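Jastport Allotment Society, minutes, April

Fadwa Cherkaoui in the chair. 11 members present. Last minutes agreed with one spelling correction (Stojanović).

Water: the bill came to $1,391. Plot rents stay at $30 for now.

Fence: Flarkia quoted $2,895 for the north side. Members want a second quote before deciding.

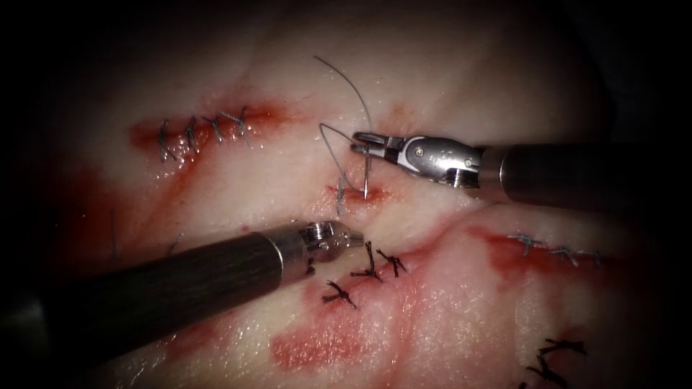 Compost: delivery moved to the lower gate. Keep the path clear.

Seed swap: tables needed, names to Fadwa.

Meeting closed 8:40 p.m.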